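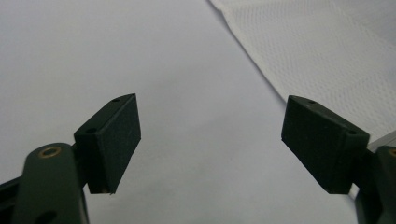

Subject: Re: Jusitz reissue, side B running speed
Date: May 8, 2020

> The transfer of the Kashyap dub on my copy sounds nearly a semitone sharp
> against the original seven-inch. Is this a pressing fault or the tape?
> Also, does anyone know how many were made?

It is the tape. Side A was cut from the master and side B from a safety copy, which runs fast throughout. I checked two copies on the same deck in April and the pitch was identical on both, so the pressing plant is not at fault.

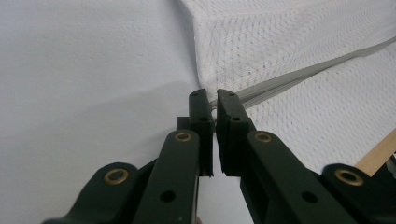
The first run on Imora was 1000 copies, with 100 on white label. The repress is 2000 – same stampers, same fault. If you want the dub at correct pitch, the Drolutow compilation has it, though with the intro faded early.

Matrix details, for the list discography:

1. First run: IM 644 A / IM 644 B, hand-etched, both sides.
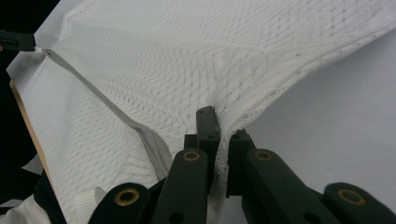

2. Repress: as above, with a stamped "R" after the B side number. Labels are a slightly darker blue.

Corrections to the list, please, not to me off-list.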